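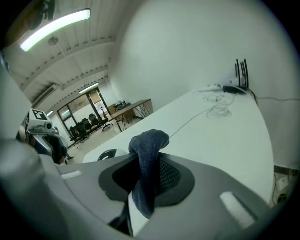 Can a Machine Wipe Down Your Table Yet? I Went to Plenadthorpe to Find Out

I have a confession to make before we start: I hate wiping tables. I'll vacuum, I'll scrub a tub, I'll even do the oven if somebody puts on a good record. But tables and counters get me every time, with the crumbs and the cords and the mail that has to be picked up and put back. So when a small outfit called Stemau wrote to say they were working on exactly this chore, I was in the car before I'd finished the email.

Stemau has a long plain room in Plenadthorpe with white tables and a lot of fluorescent light. What they do in there, for most of the day, is pick up cloths. They hold a gripper by the handle, pinch a rag between its fingers, bring it over to the table and wipe. Then they do it again. Every pass gets recorded, and the recordings go into teaching a machine to do the same thing by itself.

"People see the gripper first and ask how strong it is," Kittipong Thepsuriya told me. He runs the tabletop work. "Strong is easy. The rag is the hard part. You grab it in the middle and it twists up like a rope, you grab it by the corner and it hangs down and drags."

I tried it myself, and he's right! You don't think about it with your own hand, because your fingers are busy spreading the cloth out the whole time. With two gray fingers you get one pinch and that's your lot. My first rag went up in a lump with a long tail hanging off the front, and I managed to clean a strip the width of a candy bar.

Then there's the stuff on the table. At my house that's a router and the white cables that go with it, lying in loops, and I had assumed this would be a minor matter. Kittipong laughed at me. A cup is one thing, he said, because a cup moves when you push it and stays where it stops. A cable comes along with the cloth, and whatever is plugged into the other end may come along too. A person lifts the loop with one hand and wipes with the other without giving it a thought. The machine has to know that the thin white line on the white table is a thing at all.

So, where are they? Stemau has 3,000 recorded wipes so far, and 1,000 of those have cables somewhere on the table. In February they let the machine run on its own for the first time, 188 tries on a table with one cord on it. Kittipong wouldn't give me a score, which I took as an answer of sorts. He did say that the bare table was going well and the corded one was "a different job."

The people who'd like to buy this are shops more than homes. Rattana Intarasuk has a phone repair counter on the other side of town called Mitia, and she has been over to Stemau twice to watch. Her counter gets wiped after every customer and it's covered in chargers from opening to closing. I asked if she'd put a machine on it today.

"Today, no," she said. "It would take the chargers off faster than the dirt. But I'd let it do the front window ledge. There's nothing on the ledge."

She also pointed out something I hadn't considered, that half of her wiping is really looking. She finds the little screws that way. A machine that sweeps a screw onto the floor has cost her ten minutes, and she would rather have the smudge.

A second company, Awwad, is going at the same problem from the other end and leaving the rag out altogether. Theirs uses a flat pad, fixed on, so there's no pinching and no twisting. I haven't seen it work yet. Kittipong has his doubts (well, he would), mainly about what happens when the pad gets dirty and somebody has to change it. A cloth you can drop in a bucket and pick up another one. That's why he's sticking with cloth, even though it makes his days longer.

My own feeling, after a morning of it? For a clear, flat, empty surface I think we're close, and I'd happily have one in a cafeteria. For my kitchen table with the bills and the phone charger and the cat, I'll be holding the rag myself for a good while. Getting the things off the table and back on again is still the chore, and so far that part is all mine.

Stemau plans to try two cords at once next, then a table with cords and paper together. Kittipong has promised to call me when they do, and I've offered to bring my own mail.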